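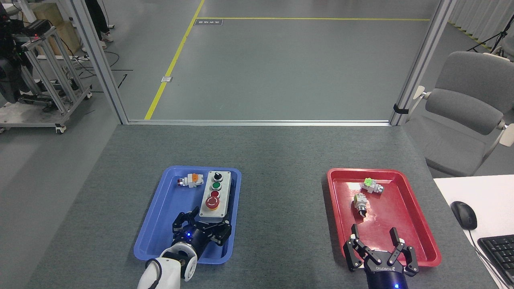

Search this site Go

Unit 503: Comparing End Effectors
Handout 11: Two Grippers, One Task

Module leader: Milagros Rivadeneyra
Laboratory supervisor: Marek Urban

Purpose of the session

Students are required to compare the two grippers fitted to the paired arms in the Betham laboratory. The left arm carries a black gripper with several jointed fingers. The right arm carries a Robotiq gripper with parallel fingers. Both are to be tried on the same kinds of part, so that differences in the results may be put down to the hand and the way it is driven.

Task set

The work takes place on the grey carpeted table. A push-button control box is kept in the blue tray, with its selector switch, its green and red push buttons and its red mushroom-head emergency stop on a yellow collar. Loose button modules are shared between the blue tray and the red tray. Each arm is to pick up a loose module, turn it upright and set it down inside the tray from which it was taken. The box itself is not to be lifted.

Parts lying on their side are of particular interest. A parallel gripper closes along one line only, and the operator must choose the wrist angle before the approach begins. A hand with jointed fingers may close around an uneven shape, but its final hold is harder to predict and should be checked before the part is raised.

Approach and opening width

Begin each attempt with the parallel fingers fully open. Lower the wrist until the fingertips are level with the middle of the part, then close slowly. Where the part lies close to the raised rim of a tray, record whether the rim or the neighbouring part limited the opening. Dvorak's notes on rim clearance (course reader, page 88) should be read beforehand.

Recording

Results are entered on the Wulitetti sheet, one line for each attempt. State which arm was used, how the part was lying at the start, and whether it was held, dropped or missed. An attempt abandoned by the operator is recorded as missed. Remarks on the controller, such as delay or unwanted wrist movement, belong in the last column and should not affect the score.

Students working from the desk beside the table should agree who is to use the keyboard before the arms are enabled.

Submission

Completed sheets are to be handed to Segundo Lozano in Room 562 by noon on Sunday. Late sheets will be accepted only with the written agreement of the module leader.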